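Handheld gripper crews get a rulebook at last

Treteren, 11 September 2021

Sites that record household chores with handheld grippers have a common set of working rules to sign up to as of this week. The code comes from Clistis, the trade group for demonstration recording, and it's short. Nine rules, four pages, plain words. Member sites have until May to bring their floors in line.

Up to now every site did its own thing. Some briefed people for an hour, some handed over a pair of grippers and pointed at a table. Recordings got passed between firms with no note of how they were made, and the buyers started to complain. One of them, Jivex, sent back a whole delivery last spring. Too many sessions with markers half hidden, drawers left however the last person left them, no record of who had stopped early or why.

"We couldn't tell a bad take from a good one without watching all of it," said Áine Mulligan, who handles incoming data at Jivex. "That's weeks of somebody's life."
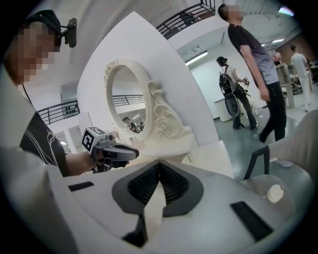

Grippers in use at a mirrored vanity table on the Treteren recording floor.

The Treteren floor, run by Ó Briain, was one of two sites that tried the draft over the summer. It logged 163 sessions under the new rules, and the comments that came back changed a good deal of the wording. The biggest fight was over walkways. The first draft wanted a taped line round every station and no foot traffic inside it during a take. Sites with open halls said no way, they'd have to shut half the building. The final version drops the tape. It asks for a clear path behind the operator wide enough for two people to pass, and says anyone going by keeps walking and does not lean in or touch the table.

Breaks were the other sore point. Operators can now stop after any take with out giving a reason, and the stop gets logged as a stop, not as a failure. Head-mounted gear comes off at every break. Straps and clips get wiped down between users.

Privacy takes up most of page three. Faces have to be blurred before a recording leaves the site – everyone's, not only the operator's. That includes people in the background and people in mirrors, which a lot of automatic blurring misses. Sites must name one person who checks a sample by eye.
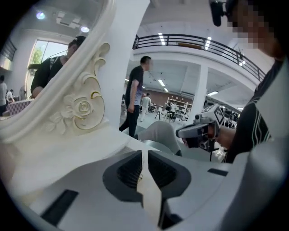

Mulligan said the mirror part was added late and she was glad of it. Reflective furniture is popular with buyers right now as it gives the software a hard time, so more of it is turning up on recording floors. Jivex had asked for a flat ban on mirrors in the first draft. That was dropped when the pilot sites objected. What's left is the check by eye and a note in the session log saying a reflective surface was in use.

There is money in it too, though not much. Clistis will charge each site $3,620 for the first inspection, with a cheaper renewal after that. Smaller outfits grumbled. Mairéad Quinlan, who led the drafting, said the fee covers the inspector's time and travel and nothing else, and that two small sites can share a visit if they are close enough together.

Quinlan is less patient with complaints about the table rules, which she calls basic housekeeping. One of the nine covers it: before a take, the objects for the task are set out and everything else is left in a known state, drawers included. Cables from the grippers run back along the forearm side and never across the work area. Marker cubes stay uncovered and facing out. The sort of task she has in mind is a vanity table with its little drawer pulled open on a coiled earphone cord, a pink-handled makeup brush lying out on the top, a gripper in each hand. Small stuff, easily knocked or lost. If the log doesn't say the drawer started open, she said, whoever gets the recording has to guess. 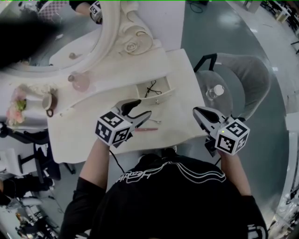 Inspections are the piece still being worked out. Clistis wants unannounced visits, the sites want notice, and the likely deal is a two day window. Inspectors will watch live takes and compare them with the log. They'll look at placement as well, and drinks are on the list: a water bottle goes on a chair off to the side, as with the clear plastic one on the gray armchair by the table, and stays off the work surface. Quinlan expects most sites to pass that bit without trying. Logs are where she expects trouble.

Ó Briain has booked the first inspection slot. Jivex says it will take recordings from unsigned sites through May and then stop. Copies of the code are free from Clistis on request, printed or by email. Comments on the inspection section are open for another two weeks.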